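Our garden pond, week five

Well, it is December and the hole is finally dug! I know I said it would be done by half-term, but then Meifang Li lent us her little digger and it sat in the drive through all that rain, and I hadn't the heart to start. Still, we got there, and I am very fond of it already (even full of leaves). 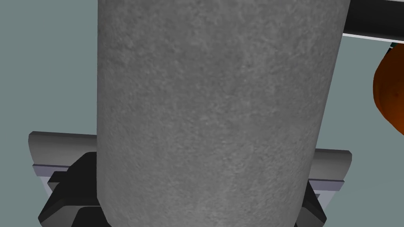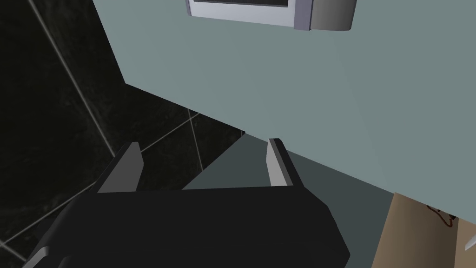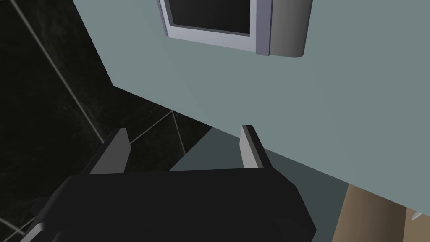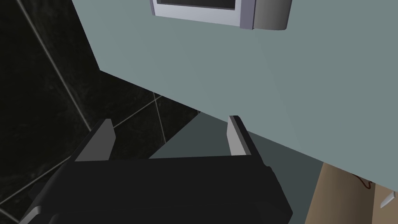
Choosing the liner

I had set my heart on the thick one from Rokness, but Alvar Hovland came round with his tape and told me, very kindly, that I'd measured without allowing for the depth. So back it went, and the bigger sheet comes on Tuesday. He also thinks the shelf for the marsh marigolds should be lower. I've left it where it is for now and will see how the pots sit.

The edging is going to be old brick from my aunt's path, 51 of them, all stacked by the shed and every one needing a scrub. If anybody nearby has a stiff brush and a free morning, there's soup!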